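Pond ciliate counts its losses before growing a new mouth

A single-celled pond dweller that has lost its mouth does not rush to replace it, according to a study from the Cloresley Institute for Cell Biology and the University of Nordin. It waits, apparently taking stock of how much of itself is left, and then builds a mouth of the right size for whatever body it has to work with. Many home renovators could not say the same.

The organism is Stentor coeruleus, a trumpet-shaped, blue-green ciliate big enough to be seen without a microscope by anyone with decent eyesight and a bit of patience. It feeds by beating a ring of fused cilia at its wide end, drawing in smaller and less fortunate creatures. Biologists have been cutting Stentor into pieces for more than a century, partly because it heals so well and partly, one suspects, because it can't complain. Most pieces of any decent size will close up within minutes and go on to become a smaller but perfectly serviceable animal.

What has been harder to explain is the proportions. A cell cut in half regrows a feeding ring scaled to half a cell. Something in there must know how big the cell is, despite the cell having no brain, no nerves and nothing that could reasonably be called a ruler.

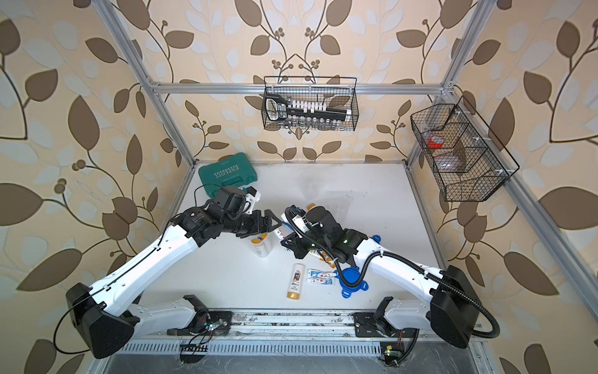 Two robot arms at work over a white tabletop.

The Cloresley group began with 362 cells raised from a stock first collected at Virnadholm, a lake otherwise known for its midges. Each was held at 19 degrees and relieved of its feeding ring with a brief soak in sugar solution, a long-established trick that makes the cell throw off its mouthparts and leaves the rest largely unbothered. Part of the group was then trimmed to a range of sizes with a fine glass needle. The work is fiddly, and the paper's methods section devotes a surprisingly heartfelt paragraph to the subject of needles.

Regeneration took roughly 10 hours from start to finish. The new ring first shows up as a faint band on the side of the cell, well away from where it will end up, and later migrates to the front and curls into place. The interesting part came early. Before the band could be seen at all, there was a quiet stretch in which the cell seemed to be doing nothing much, and the smaller the cell, the longer the quiet stretch lasted.

The authors propose that during this pause the cell is building up a pool of protein subunits, and that the size of the pool sets the length of the band. A big cell fills its pool quickly and has plenty to spend. A small one saves up for longer and still has to settle for less. When the team blocked protein production partway through the pause, 29 cells went on to make rings that were complete but comically undersized, each rather like a tuba fitted with the mouthpiece of a piccolo. These cells survived, although they fed slowly. Once the block was lifted, most eventually resorbed the little ring and started over.
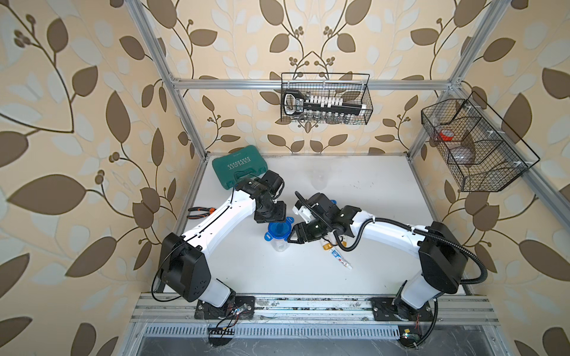 The nucleus may have a say in the matter as well. Stentor keeps its main genome in a macronucleus shaped like a string of beads, with a great many copies of each gene spread along its length, and during regeneration the whole string pulls together into a compact lump before stretching out again. In the undisturbed cell the beads sit along a single line, a tidier arrangement than the clusters of small round berries on that wallpaper, though the curling stems are not far off the way the string bends when the cell contracts. The Nordin team, which handled the imaging, found that cells with fewer beads took longer to get through the pause, even when their bodies were the same size as those of their better-endowed neighbours. That would fit with the nucleus limiting how fast the pool can fill. It would also fit with several other explanations, which the authors list with commendable gloom.

Measuring the rings was left to Denus, a tracing program written at Nordin that follows the edge of the cilia from one image to the next. Stentor is a lively subject, given to snapping into a ball at the slightest disturbance, and early versions of the software regularly lost the mouth and traced an air bubble with great confidence. The published version is said to do this much less often. The code and the raw measurements have been made available, bubbles removed. 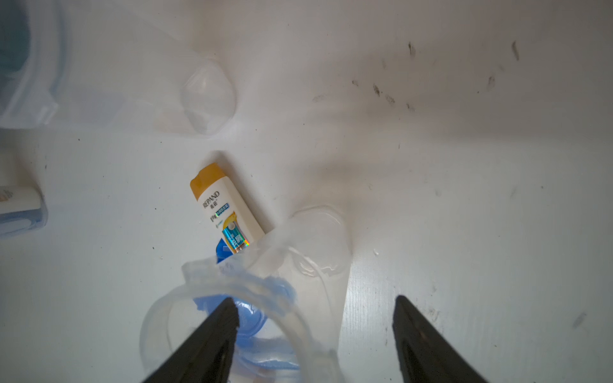 Gripper fingers and a crumpled clear plastic bag, with blue showing through.

Whether any of this applies to cells that are not large, blue-green and living in a lake is an open question. Other cells also have to match their parts to their overall size, from the spindles that pull chromosomes apart to the hair-like cilia that line the airways, and limited pools of building material have been suggested in several of those cases. The authors stop well short of claiming a general rule. They do note that a pool alone can't explain why the ring forms where it does, or how the cell decides that the time for saving is over and the time for spending has come.

The next round of experiments will graft two cells together, which Stentor tolerates with its usual good grace, to see whether a double-sized body with one donor's nucleus builds a double-sized mouth. Grafting is due to begin in April, assuming a fresh batch of needles arrives.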